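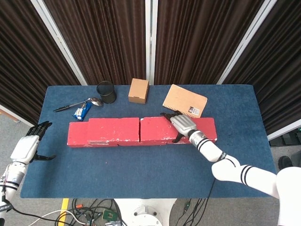
Felt table cover, Nunduder 227, dark blue. Our everyday one, back in stock as of October. Goes on a desk, a craft table, a sorting table, the dining table you've decided is a craft table. Dark color so red blocks with chipped white patches stand out nicely on it, and a metal spoon too. A black pen, less so. If you work with a lot of black stuff (pens, mesh pencil cups, cables, screws) have a look at the oatmeal instead, same felt, same price.

## Quick specs

- Item: Nunduder 227
- Color: dark blue (also oatmeal, moss)
- Widest we cut: 70 inches
- Standard width: 40 inches
- Length: by the inch, tell us in the order notes
- Edges: plain cut, no hem. Hem extra, see below
- Backing: none on the 227. Grippy backing is the 227G
- Cut and shipped from the Bristwood shop

## What it's for

Stuff that scratches tables and stuff tables scratch. Old painted toys, model parts, tools, pottery before you glue the handle back on, board games. Takes the clatter out as well. Put a spoon down on bare wood and then on felt, you'll hear it.

Also good if you lay things out and want them to stay about where you put them. Beads don't run off like they do on a bare top. Pencils will still roll if the table slopes, felt is felt.

Not for: hot pans, irons, wet paint, anything with glue dripping off it. Not a cutting mat either. A craft knife goes straight through. We've replaced enough of these for people to say so in bold but the site won't let me do bold in this box. Don't cut on it.

## Sizing, please read

Most of the emails we get are about this so here goes.

Measure the TOP of the table. Then decide about overhang.

Flat to the edge: give us the exact top size. Looks neat, but the cloth can creep if you lean on it a lot. Go for the G backing or use clips.

Short drop: add 2 inches each side. So 4 to the width, 4 to the length. This is what we'd pick for a work table.

Long drop: add 6 or more per side. Looks nice for a sale table or a display. Annoying to sit at, ends up in your lap.

If your table plus overhang comes out wider than 70 inches we have to join two pieces. We can do that, flat stitched seam down the middle, but it shows and you'll feel it under small things. Turn the measurements round first! Long table, narrow top, usually fits with no seam at all.

Round tables: send the diameter. Ovals: send a paper template, rolled not folded. Shanthi Hettiarachchi does all the shaped cuts and she'll email before cutting if anything looks off.

## Edges

Plain cut is the default. Dense felt doesn't fray so you dont need a hem, it just looks more finished with one.

Hem is folded once, stitched in matching thread. Eats half an inch per side, we allow for it, don't add it yourself.

Blanket stitch in a contrast color, yes, ask. Takes longer. Thread colors change, no chart at the moment.

## Cleaning

Lint roller. Really that's most of it.

- Crumbs and dust: take it outside, shake, roll
- Paint flakes: vacuum with the soft brush, low setting. Do this before rolling or you push the flakes in
- Spills: blot. Don't rub. Cold water on a cloth, blot again
- Wax: let it go hard, pick it off, leave the rest alone
- Creases from shipping: hang it overnight. Steam from the back if they're stubborn, iron not touching

No washing machine. No dryer. It will shrink and it shrinks unevenly, so you get a cover shaped like a kite.

Dark blue shows pale lint and pet hair more than the other two. Moss hides the most.

## Color notes

Dyed in batches. Batch to batch the blue moves a bit, some come out closer to navy. If you need two covers to match, order them together and write "match" in the notes. We can't match a cover you bought last year, sorry, people do ask.

Can rub off slightly on very pale unfinished wood when new, mostly if it gets damp. Lay an old sheet under it for the first week or so if you're worried.

Swatches are free, one of each color per household. Look at them in the evening with your own lamp on. Makes a big differnce with the moss.

## Which one do I want

**227** plain. Cheapest, drapes best, can be flipped when one side gets tired.

**227G** grippy backing. Stays put. Stiffer, one usable side, doesn't fold small. Store it rolled.

**Hedlund** is the heavier one, nearly double the thickness. For presses, sewing machines, heavy lamps. Comes in dark blue only right now and 40 wide only.

**Trukico** clips fit all three. Set of four, spring kind, padded jaw. Check your table edge is under an inch and a half thick or they won't open far enough.

## Shipping + returns

Small covers go folded in a flat box. Anything over standard width goes on a tube, bigger box, costs more, the cart works it out.

Cut to order so normally three to five working days before it leaves us. Shaped cuts and hems add a few more.

Standard sizes, unused: send it back, fine. Custom cuts: only if we got it wrong. If the cover is out by more than half an inch from what you ordered, take a photo with a tape measure on it and we recut, no need to return the first one.

## Schools, studios, shops

Full rolls available, and cut sets for classrooms all one size. Orders over $1,000 get a trade price. Gladys Valderrama handles those, use the trade form and put her name in the subject line. Include table sizes, color, whether you want the G. She's in mornings only, up to 12:30.

Purchase orders ok. We don't hold stock against a quote for longer than two weeks.

## Still out of stock

Charcoal, all widths. Moss in the G. Wine red is discontinued, a few offcuts left, ask when you order and we'll put one in the box if it fits.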